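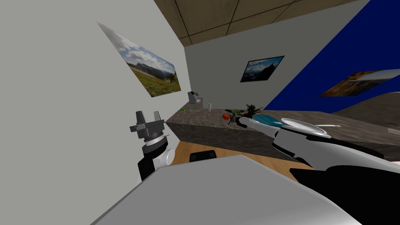
Head camera view in our kitchen sim, with the right gripper next to the tomato.

Gripper keeps going for the wall pictures instead of the flat print

I'm in a student robotics club and we are working on a project called Plultis. It's a two-arm robot in a simulated kitchen. The task I was given is simple to say: find a landscape print lying flat on a surface, close the gripper on one edge and lift it.

I trained a small detector on 3000 rendered views. In the test set it finds the print nearly every time. In the full room it goes wrong, and I think the trouble is that there are also landscape pictures hanging on the walls. The arm starts toward the back wall, hits its joint limit and stops. Over 247 trial runs I got a clean lift in only a few.

We use Dobos for motion planning and the default settings from the Bullon starter kit. Seed 2349 shows the problem every time if anyone on the same kit wants to try it. Do I need more training views or is there a better way? Our club demo is in January.

Answer 1

More data. 3000 is not a lot. Also turn up the lighting variation, that fixed most of my problems last year.

Answer 2 (accepted)

More views might help a little, but I would do two other things first.

Use depth. You have it for free in simulation. Fit a plane to the points inside each detection and look at the normal. If it points up, the thing is lying flat. If it points sideways, it's on a wall and you throw it out before the planner ever sees it. This took our team one evening to add.

Then use the wrist camera for the last part of the approach. The head camera in your first picture has the robot's own arm across a good part of the counter, so anything behind it is partly hidden. Up close you get something more like the view below – bare tabletop, one print, both fingers in sight. The print is turned at an angle there, so take the gripper rotation from its edges and don't assume it lines up with the table.
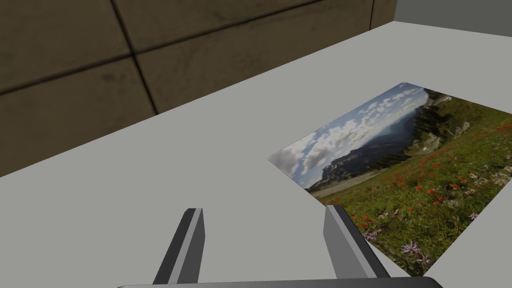
Answer 3

Agree with the depth check. One more thing on the lift itself. A thin print flat on a table is hard to pinch even when you have found it. Check how thick the collision shape is. In Fladulov ours was so thin that the fingers passed straight through it, and I spent 2 weekends blaming the detector. Sliding it until one edge hangs over the side of the table and gripping it there worked for us.

– Genivaldo Bragança

Comment from the asker: the normal check got rid of the wall detections on seed 2349. Still can't lift it, so I'm looking at the collision shape now.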